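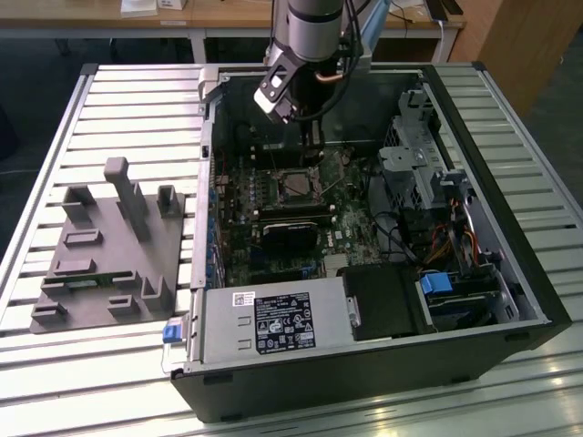

Minutes - Software sync, hardware swap project (Lumbao)
November, 10:00 start, ended a little after 11:30
Present: control, perception, planning, tooling. Brendameck side joined by call for items 1 to 3.

14 shares | 3 comments

1. Minutes of the last meeting

Approved with one correction. The planner timeout was changed in the config file and not in the code, so anyone running an old config still has the old value. Please pull the new one before you run anything.

2. Perception

Good progress and a lot of happy faces on this one! The socket detector has been retrained with 527 newly labeled views, and the pose it gives now settles much faster when the arm comes in from above. Labels for the memory slots are done too. The group agreed that slot direction should be reported as a line with two end points, which makes life easier for planning.

Open problem: shiny metal. The load plate and the power supply both throw highlights that the depth filter reads as holes. Perception wants to try masking by part before filtering, so a highlight inside a known part gets filled from the model. Tooling offered to add a replay mode so this can be tested on saved runs without the arm.

Brendameck asked whether wrist views and fixed views could share one model. Short answer is yes for the board, no for the small parts. At wrist distance the contact field fills so much of the view that the training crops have to be different.

3. Planning

The approach planner now treats the case walls, drive cage and power supply as separate obstacles. Before this we had one big box with a hole in it, and the planner kept refusing perfectly good paths near the cage. Loose cables are still a soft cost only. There was a long and really fun discussion on whether cables deserve their own model. We settled on a padded volume for now, updated once per run from the fixed view.
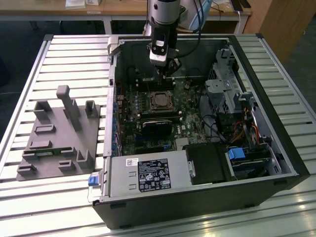 The other change is that the wrist is allowed to rotate during the last part of the descent. It used to lock early, which was safe but cost us a lot of reachable poses over the memory slots. With the lock moved later, the planner finds a path in nearly every case setup we've thrown at it, and the search itself is down to 248 milliseconds. Applause for that.

Fixture poses next to the case are still entered by hand. Planning would like them read from the fixture file, and Bindby has already sent us a clean version of that file with all the holders named. Tooling to wire it in.

4. Control

Contact detection is on by default as of this week's build. The controller watches the force estimate and drops to slow mode as soon as it sees a bump it didn't expect. Two things to fix:

- The threshold is shared between memory and processor tasks. It needs to be set per task.
- Slow mode doesn't reset after a retry, so the second try crawls. Annoying, easy fix.

For processor placement, control showed the new hover step. The arm holds the part over the socket, takes a fresh pose from the wrist view, corrects the angle, and only then starts down. No downward motion is allowed if the pose is older than the limit in the config. Everyone liked how simple this is. Perception asked that the hover height be a parameter, and control agreed - it will go in the same task file as the thresholds.
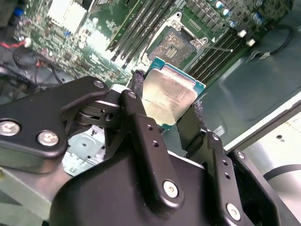
5. Tooling

The Skonari log viewer can now line up the fixed view, wrist view and force trace on one timeline. You scrub once and everything moves together, and it makes finding a bad grasp so much quicker. It opened the largest log we have, 3,665 entries, without a hiccup. Still missing: a way to mark a moment and send the link to someone else. That's next.

Naming of runs came up again. Decision: task name first, then build number, then a free note. Old runs stay as they are.

6. Actions

Perception - try part masking on saved runs, report next time
Planning - padded cable volume into the main branch
Planning and tooling - fixture poses from the Bindby file
Control - thresholds per task, slow mode reset, hover height parameter
Tooling - replay mode first, then shareable marks in the viewer
All - pull the new config

7. Any other business

Brendameck would like a short write-up of the hover step for their own team. Control will draft it and send it round for comments before the next sync. Same time, same room.

3 comments | Share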